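Wiring Basics, Unit 4: Small Connectors and How to Treat Them
Course handout, Plerska Technical Evening Program
Bring this sheet to the bench session in December

Welcome to my favorite unit! Connectors look dull on a parts list, and then you start handling them and find out how much thought went into each little block of plastic. Most of the faults we chase in the second half of the course come down to a connector, so it pays to get friendly with them now.

What a housing does

The plastic part is called the housing. It holds the metal contacts in line, keeps them from touching each other, and usually carries some kind of key or latch so the two halves meet only one way. The wires go in at the back. The front, where it meets its partner, is the mating end. Learn those two words, back and mating end, and use them out loud at the bench (you will save your partner a lot of guessing).

Color

Red for positive and black for negative is a habit, and a good one, but it is still only a habit. In the Khaemba practice kit there are 48 leads and a few of them are miswired on purpose. Check with the meter before you trust a color. I love this exercise, people get so indignant!

Handling

Hold the housing, never the wires. Pulling on wires loosens the crimp inside, and a loose crimp can pass a quick test and then fail under load. Look straight into the mating end before you plug anything in. Turn the connector until you find the key or the latch, and line that up first. Then push evenly. If it resists, stop and look again.

Work over a plain, light surface. A dropped contact vanishes on a patterned bench top, and we lost nearly 152 of them last year to the gray carpet in the Stallness room.

Two red wires and two black wires run into the back of a connector like this one, and the mating end splits into two square sockets side by side:

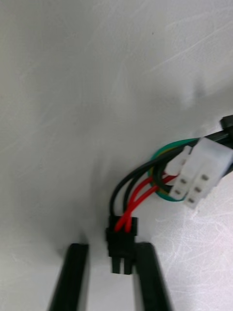

Zundham wrote in the margin of last term's handout that the latch deserves its own paragraph, because beginners press on the wrong side and snap it. Fair point, so here it is. Find the latch with your fingertip before you separate anything. Press the free end toward the housing, keep it pressed, and draw the halves apart in a straight line. No rocking!

Before the session

Read pages 1 to 4 of the kit booklet. Sketch one connector from something at home, unplugged, and label the back, the mating end and the latch. Rough pencil is fine. Bench work is in room 232, and meters are in the drawer under the window.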